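Sollside -- Sala de clasificación, planta baja
Lista de revisión de seguridad y orden, con comentarios
Revisa: Melaniia Harasym
Acompaña: Taras Prokopenko
Mes: mayo
Próxima revisión: a los 60 días

Marcar SÍ, NO o N/P (no procede). Los comentarios van debajo de cada punto. Los puntos con NO pasan a la hoja de incidencias.

1. SUELO Y PASO

1.1 Paso libre entre la puerta y la mesa: SÍ
1.2 Suelo sin manchas ni restos de cartón: NO
Comentario: había recortes de cinta de embalar junto a la puerta. Se retiraron durante la visita. Falta una papelera en la sala; la de antes se llevó al almacén y no ha vuelto.
1.3 Calzado cerrado: SÍ
1.4 Salida señalizada y visible con la puerta abierta: SÍ

2. MESA EN L

2.1 Estable, sin balanceo: SÍ
Comentario: se apretó el tornillo de la pata del fondo, que ya venía anotado en la hoja anterior.
2.2 Cantos sin astillas ni rebabas: SÍ
2.3 Superficie despejada en la zona de clasificar: SÍ
2.4 Herramientas de corte guardadas o con la hoja recogida: N/P
Comentario: Taras propone una bandeja fija para cúteres y rotuladores en el tramo derecho. De acuerdo. Mientras no llegue, todo lo que corte vuelve al cajón al terminar el turno.
2.5 Altura adecuada para trabajar de pie: NO
Comentario: queda baja para las personas altas. Nazar Stetsiuk pidió unos alzadores en la revisión anterior y sigue pendiente -- presupuesto solicitado a Ronov.

3. CAJAS DE CARTÓN CON DIVISIONES

3.1 Fondo firme, sin abombar: SÍ
3.2 Divisiones bien encajadas: SÍ
3.3 Cajas sin tapa colocadas sobre la mesa, nunca en el suelo: SÍ
3.4 Caja vacía antes de moverla a otro puesto: SÍ
Comentario: el compartimento grande va a la izquierda y los pequeños a la derecha. Conviene respetar siempre esa orientación, porque las etiquetas de destino se pegan según ese orden.
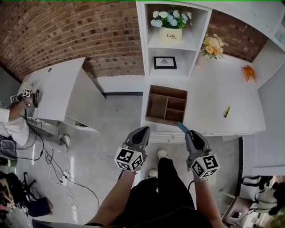

Las piezas pesadas van al compartimento grande. Los pequeños se reservan para lo ligero, y no se llenan por encima del borde de la división. Si una división se dobla, se cambia la caja entera; no se refuerza con cinta. Quedan 17 cajas de repuesto en el armario del pasillo, referencia 215 del pedido a Mudgway. Lama Nassar lleva el control y avisa cuando haya que pedir más.

4. ESTANTERÍA BLANCA Y ADORNOS

4.1 Estantería fija, no se mueve al empujar: SÍ
4.2 Huecos sin sobrecarga: SÍ
4.3 Macetas apoyadas por completo, sin sobresalir: SÍ
Comentario: la maceta color crema con la palabra "Life" puede quedarse en el hueco de arriba. Las flores son artificiales, así que no hay riego ni riesgo de agua sobre la mesa.
4.4 Cuadro pequeño de marco negro, apoyado de forma segura: SÍ
4.5 Flores limpias de polvo: NO
Comentario: el ramo en tonos melocotón y crema tiene polvo en las hojas. Paño seco una vez al mes. Kumiko Amano lo añade a la hoja de limpieza.

5. ELECTRICIDAD Y CABLES

5.1 Enchufes sin holgura ni marcas de calor: SÍ
5.2 Cables fuera de la zona de paso: SÍ
5.3 Regletas sin conectar una a otra: SÍ
5.4 Carga total de la regleta por debajo de 2000 W: SÍ
Comentario: la etiqueta de la regleta está medio despegada. Cambiarla por una nueva, letra grande.

6. PENDIENTE

Papelera para la sala -- Lama
Bandeja para cúteres y rotuladores -- Taras
Alzadores de la mesa -- Nazar, a la espera de Ronov
Etiqueta de la regleta -- Taras
Limpieza de las flores -- Kumiko

Resultado: apta con observaciones. Copia en la carpeta de la entrada y otra para la oficina de Jisitz.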